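Heat treating small blades in a home-built kiln: notes
04/07/2018

I have had several messages asking for the settings I use on the kiln, so they are written down in one place. They apply to my kiln and my steel. If yours differ, treat the numbers as a starting point and run test pieces.

The kiln

It is a front-loading box made from soft firebrick, with the element set in grooves down both sides and across the back. The controller is a Skenus unit bought second-hand. It holds temperature well once it gets there but overshoots badly on a fast climb, and the factory tuning made that worse. I ran the self-tune twice, the first time with the chamber empty and the second with a dummy load of scrap bar, and kept the second set of values.

The thermocouple comes in through the back wall, high up. For the first year I believed its reading. Then Hongmei Su lent me a calibrated probe, which I put at blade height near the door, and the difference was enough to explain a batch of soft tips. I now place blades point inwards and well away from the door, and the difference has stopped mattering.

Steel

Everything this spring was the same plain high-carbon bar from Laren, bought in one lot. I mark each length with a paint pen as it comes off the rack and stamp the tang before forging. Paint does not survive the first heat, so the stamp is the record.

I tried a few pieces from Husberg in November. It forged more easily and moved less in the quench, but it came without a composition sheet, and after two emails I gave up asking. It went into hooks and a poker.

Normalising

Three cycles, each a little cooler than the last, cooling in still air until the blade shows no colour in a dark corner of the workshop. I used to do this by eye at the forge. Moving it to the kiln made it slower, and the grain in snapped test pieces became finer and more even. I still snap one piece per lot, and I keep the broken halves in a tin with the lot number on a tag.

Grinding before hardening goes as far as a thick edge and no further. Anything thinner tends to go wavy in the oil, and I have never managed to straighten a wavy edge to my own satisfaction.

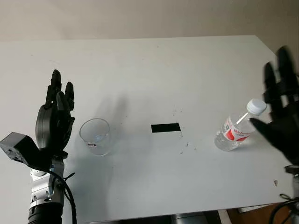
Hardening

Set the controller to climb and then wait. The display reaching the set figure does not mean the brick has reached it. I leave the chamber to settle for as long again as the climb took, then open the door for as short a time as possible and load the blade on a bent wire rack. The soak is timed from the point where the reading recovers.

The oil is a medium-speed quench oil from Serra, warmed to 50 degrees in an old steel ammunition box. Cold oil is thicker and quenches less evenly, which seems the wrong way round until you have tried it. Go in point first, straight down, and move the blade forwards and back only. Side to side will bend it.

Check with a file as soon as the blade is cool enough to hold. If the file skates, carry on. If it bites, grind lightly and check again, as the outer skin may have lost carbon while the centre is fine. I threw away two good blades before I learned to do that.

Tempering

Two cycles, with a cool to room temperature between them. I use a kitchen oven for this, with a tray of sand in it to even out the swings. The sand takes over an hour to settle, so switch the oven on before you start the quench. A hardened blade left overnight without tempering can crack on the bench — I have heard it happen, and it is a small, clear tick.

I do not go by temper colours. They shift with surface finish and with time, and a blade polished to 1000 grit will colour differently from one left at 400.

Costs

The last full set of bricks, element wire and door seal came to just under 500 pounds, leaving out the controller. The wire is the part that wears. Mine has been replaced once, after I let a piece of scale fall into a groove and fuse there, which took out a length of the left-hand run. I now brush the floor and the grooves before each session with the power off at the wall.

Still to do

A second thermocouple at blade height, left in permanently. A better door latch. I would also like to compare one normalising cycle against three on the same lot, measured on a proper hardness tester, if I can get time on one. The files I have will only tell me harder or softer than the file.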